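Kuldeep Chauhan
Feb 3, 2021

Some notes on zip-top bags, which I have been sorting small stuff into for longer than I care to work out. Thread.

Clear film, colored zipper. I stopped buying the kind with a clear zipper in September. You can find a pink track by eye with the bag bunched up. A clear one you have to feel for.

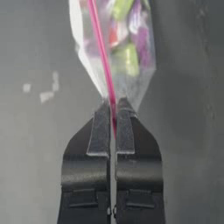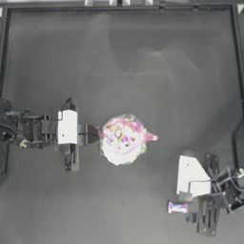
Clear plastic, pink, a bit of green.

Film thickness is sold in mils. Most sandwich-type bags are under 2. Go to 2 for anything with corners. Thinner film is fine for paper and fabric and splits at the side seam with anything else.

The side seam is the weak point, then the ends of the zipper. The middle of the track almost never fails. If a bag leaks air, press it flat and listen at the two ends first.

Closing: start at one end, pinch, run to the other end, then run back. Two passes. Single pass leaves a gap of about 5 mm at the far end more often than you would think.

Fill to two thirds. Past that the film pulls on the track from the inside and it opens by itself in a drawer.

Candela Rivas asked about slider bags. Easier on the hands. The slider parks in a notch and the notch does not seal — fine for crayons, bad for powder.

Labels: write on the bag before you fill it. Marker on a full bag skips on every wrinkle. Paper slip inside, facing out, also works and survives rubbing.

I bought a carton of 2,000 from Stuna once. Do not do this. The ones at the bottom had stuck together by the time I reached them. 200 at a time is enough for a household.

Storing the filled ones: upright in a shallow bin, zipper up, like file cards. Stacked flat, you only ever use the top three.

Washing them: inside out, cool water, dry over a bottle. Retire at the first white crease near the track.

Hajnalka Simon wants the bin dimensions. Will measure tonight and add them under this.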